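Workcell preparation for bimanual manipulation recording

Workcell preparation is the set of rules and checks applied to a small robot enclosure before and during the recording of manipulation tasks. In bimanual work, where two arms share one floor, preparation covers the mounting of the arms, the surfaces of the enclosure, the objects placed inside it, the routing of cables, and the written record kept with each session. The term is used mainly for tabletop cells with light arms and parallel grippers. Larger industrial cells fall under machinery safety standards and are usually handled by separate procedures.

Background

Early tabletop cells were set up by the person running them, and layouts were rarely written down. Recordings made in one cell were often hard to compare with recordings made in another, even when the arms were the same model. Differences in wall color, floor pattern, base spacing and object choice were mixed together, and later users could not separate them.

The Gretilside guideline was an early attempt to put the common rules in one place. It treats the cell as a measured fixture and the objects as a controlled list. A later document, the Prokadik layout sheet, reduced the guideline to a form that an operator fills in at the start of a session. Many laboratories use the sheet without the guideline, which has led to some uneven practice, particularly in how deformable objects are named.

Scope

Preparation rules normally apply from the time the arms are powered until the last recording of the session is closed. They do not govern the control software, the choice of learning method or the grading of results. Emergency stop arrangements are assumed to be in place and are tested under the site's own safety rules.

Enclosure and surfaces

A tabletop cell is commonly enclosed on three sides, with the open side facing the arm bases. The walls limit the background and keep objects within reach. Frame posts at the rear corners hold the wall panels, and the panels should sit flush with the floor so that thin objects such as cloth cannot slide under them.

Wall and floor coverings may be plain or patterned. Plain coverings make objects easier to separate from the background. Patterned coverings, including floral wallpaper and marble prints, are used when variation in appearance is wanted. Under the Gretilside guideline, each covering receives a code, and the code is entered on the layout sheet. A covering may not be changed partway through a session. Marks, stains and repairs on a covering are noted if they are larger than a fingertip, and the covering is retired when its pattern can no longer be matched to the reference sample.

Glossy coverings are discouraged. Where one is used, lights are moved until no bright reflection falls in the working area.

Arm mounting

Both arms are fixed to a common rail along the open side of the cell. The rail gives the two bases a shared reference and allows spacing to be changed without drilling. After any change in spacing, the bracket screws are tightened in two passes and the offset between bases is measured again. The measured value, and never the nominal one, is written on the sheet.

Cables need enough slack for the full range of each joint. A loop at the wrist is acceptable if it cannot catch on the gripper or on the other arm. Corrugated conduit is preferred between shoulder and wrist because it keeps its curve under repeated motion. Small connectors near the rail should be held down, and their wires should not cross the path of an object being pulled toward the front of the cell.

Arms in a pair need not carry identical grippers. If they differ, the sheet lists each gripper by side, and the two are never swapped during a session.

Object sets

Objects are divided into three classes: rigid, semi-rigid and deformable. Cans and boxes are rigid. Packets and wrappers are treated as semi-rigid. Garments, towels and loose cloth are deformable. A mixed set contains objects from at least two classes and is the usual choice for clearing and sorting tasks.

Deformable objects cause most of the disputes over labeling. A dark garment twisted over a second cloth may be impossible to identify as a shirt or a pair of pants once it is in the cell. The Prokadik sheet therefore requires the name to be entered before placement. If this was not done, the entry is limited to the general word "garment" with a color.

Upright drink cans need particular care in a mixed set. A can standing between the arms may be struck by an elbow or by trailing fabric, so the sheet requires its position to be marked. Opened or leaking containers are not permitted. Food packets must be sealed and are replaced when the seal fails.

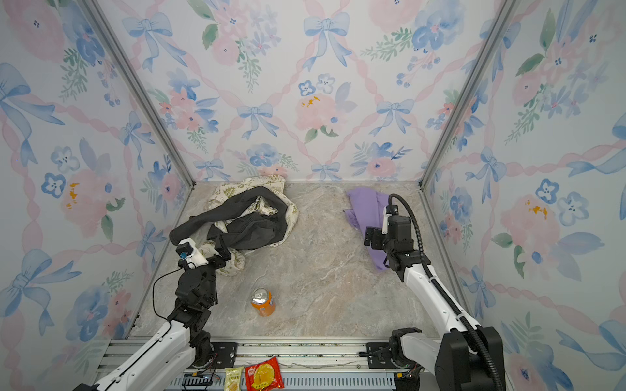

Pre-session checks

Checks are carried out with the arms in the rest position and the operator's hands outside the working area, except where contact is needed. The Prokadik sheet has 14 lines. The lines most often cited in other documents are these:

Rail screws and base brackets are tight.
Gripper fingers close fully and open to the recorded width.
Cable loops clear the floor through the full wrist range.
Wall panels and floor covering match the codes on the sheet.
All objects on the list are present, and no others.
Garments are free of pins, loose buttons and hard trim.
Indicator lights on both arms show the ready state.

A failed line stops the session until it is corrected. A line may be marked "not applicable" only when the equipment it refers to is not fitted.

Conduct during a session

One operator is named as responsible for the cell. A second person may reset objects, but only after the operator has called a hold and both arms have stopped. Reaching over a moving arm is prohibited at all speeds, including the reduced speed used for teaching.

When both arms handle cloth, the path of each gripper is kept clear of fabric held by the other. Fabric gripped by one arm can tighten without warning if it is trapped under an object or caught on the second arm. The usual rule is to lift before pulling, and to release if the motor load passes the limit entered on the sheet.

Objects that leave the cell are not returned until the recording has been closed. The recording is kept and flagged. Deleting it is considered poor practice, as failed attempts are needed for later counts.

Records

Each recording is stored with a copy of the layout sheet, the covering codes, the gripper list and the object list. Notes are written in full words; local abbreviations are a common source of error when files are shared between sites.

The Ocampo archive, which accepts recordings prepared under either document, held 2,346 layout sheets at its last published revision. Its intake rules reject a submission if the base offset is missing or if an object appears in the recording but not on the list. A submission may be corrected and sent again, with the original sheet attached.

Criticism and variants

The main objection to strict preparation is that it produces cells that are too orderly. Homes and workplaces contain clutter, mixed patterns and objects of unknown type, and recordings from a controlled cell may not carry over to them. The Cirkamier variant responds to this by allowing unlisted objects in up to 2 positions per layout, provided they are described after the session. It keeps the rules on mounting, cables and operator conduct unchanged.

A second objection concerns time. Sites with short sessions report that the full sheet takes longer than the recording it supports, and some complete it once per layout in place of once per session. The Gretilside guideline does not allow this. The Prokadik sheet is silent on the point.

See also

Bimanual manipulation
Deformable object handling
End effector
Teleoperation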